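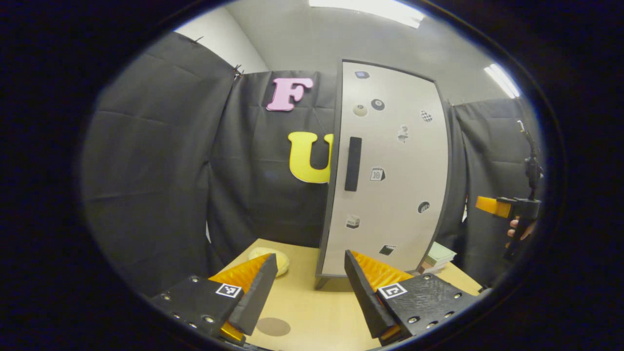 Man-sik Hwang put the objection to us early: comparing grippers by success rate alone tells you very little, and a door will flatter almost any pair of fingers if the handle is big enough. We took the remark seriously, and much of this section grew out of trying to answer it.

4.2 Comparing finger pads on the door task

Figure 6. View from the camera on the hand-held gripper, door task. The ridged orange pads sit behind the black fingertips, and each finger carries a square fiducial marker. A second hand-held gripper is at the right.

We compared two pad materials on the same hand-held body: the Zaltier pad, a soft ridged strip (orange in Figure 6), and the Flevulby pad, which is smooth and a good deal stiffer. Everything else stayed fixed, including the black wedge tips, the lens and the marker on each finger. The target was an upright white door panel with a long vertical black handle, set on a wooden table in front of black curtains. Stickers on the panel and large letters on the curtain give the visual tracker plenty to hold on to, and tracking was a pleasure to work with as a result. We lost very few demonstrations to drift.

In total we kept 496 demonstrations, split evenly between the two pads. Operators were asked to approach the handle from any comfortable height, close on it, pull until the door had clearly opened, and let go. We did not tell them how hard to squeeze. Finger opening was read from the markers at 50 Hz, which was fast enough to pick up small slips that we had completely missed by eye!

Those slips turned out to be the most interesting part of the whole study. Both pads opened the door in nearly every trial, just as Hwang had warned, so success rate could not separate them. The opening signal could. With the Flevulby pad, the fingers often closed, eased apart a little as the pull began, then closed again. With the Zaltier pad the signal was usually flat from first contact to release, and operators squeezed less from the start. We had expected a difference in grip, but we had not expected people to change their own habits so quickly (several had settled into a lighter squeeze within a few pulls).

The stiff pad did win in one place. When the approach was off to one side, the soft ridges tended to catch on the handle and twist the hand slightly, while the smooth pad slid into line by itself. A policy trained on the Zaltier data copied the twist faithfully, and we could see it in the wrist trace of the arm. Shaving the front ridge helped, and we used the shaved version in Section 4.3.

For replay on the arm we used the Choo controller with its default gains. We also tried Vinotix, which tracked the pull more tightly but reacted sharply when the door reached its stop. Policies were trained for 3000 steps with each pad, and the ranking of the two pads was the same under both controllers.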